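Room check, upstairs bedroom - Lallano house
March
By Siu-ming Choi

Second walk round, done in a rush before tea. Job no. 3877. Comments under each item, please read them Fahad.

1. Door and way out
Opens OK, handle fine. Clothing hung over the door though - move to the wardrobe, it swings about. ACTION: Hoi-yan.

2. Floor
Slides left out on the floor again. Cardboard box as well. Trip risk in the dark, shift both. Rug needs grip tape underneath, curls at one corner.

3. Sockets and leads
Desk extension checked, 2 plugs in, no scorching. Lead behind the monitor wants clipping up.

4. Shelf rack
Wobbles. Wall bracket missing, Kwok-wai has a spare. Bottles to the bottom shelf untill it's fixed.

5. Round table
Stable, no sharp edge. Top needs clearing - hair clip, burger squishy, grey plush, little planet box all still out. Plastic bags to go in the bin or up high, toddler cousin visiting. Flatten the open box.
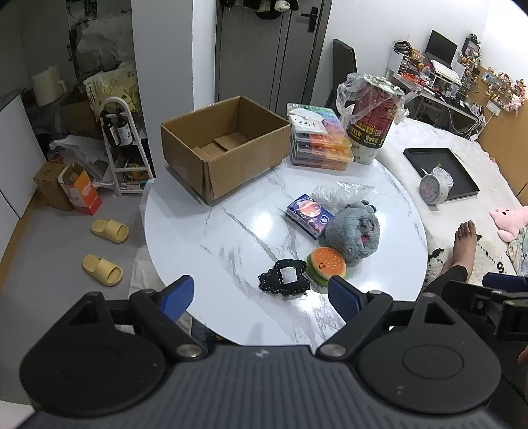 6. Bed
Furry cover OK, keep away from the heater. Tray and tin off the bed before lights out.

7. Smoke alarm
Tested 6pm, loud. New battery anyway.

Result: pass once 2, 4 and 5 are sorted. Recheck wih Wai-kit.

Recent checks
Kitchen and hob - Jamus flat
Stairs and landing - Wu house
Balcony rail, Urov block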